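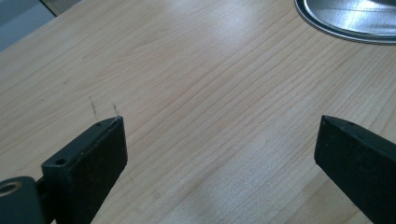 Gallery: teaching by hand at Grellum

Fingers open over the table. Two thin dark marks show in the wood ahead of the left finger, and the edge of something round and silver is in the top corner.

About this page

Grellum is a small workshop where we show robots kitchen and bench tasks by doing the tasks ourselves. A person holds the gripper, carries out the job at an ordinary pace, and the camera on the tool records it. The recordings are then used to train the arm. We also do some work by remote control, mostly for jobs where the reach of the arm matters.

The gallery was opened on 30 Nov 2020 and is looked after by Shu-fen Mak. Pictures are added when a task is finished and checked. Click on a picture for the larger version.

Notes on the picture

Task: clearing and setting a table, by hand.
View: from the tool itself, looking along both fingers. The person holding it is behind the camera, so the view is the same one the arm will have later on.
Fingers: matt black, squared at the tip, with small holes in the top. The left one has picked up a few faint scuffs.
Table: pale wood with a long grain. The glare across the middle is left in, as we do not correct the light in any of our recordings.

How a session is run

Each task is shown 20 times by one person and then handed to the next. Kwabena Agbenyega and Frauke Hinrichs did most of the table work. A session lasts 14 minutes, with a break before the next. Objects are moved to new places between goes. We begin every go with the fingers wide open and close them only when they are on either side of the object.

Goes where the object is dropped are kept in a separate folder. The table set now has 93 recordings in it, and 3 more tasks are planned for February, when Ebenezer Eshun will take over the remote control side.

Using the pictures

Schools and clubs may use them free of charge with the credit "Grellum workshop". For larger files or the recordings, write to Shu-fen Mak at the workshop office.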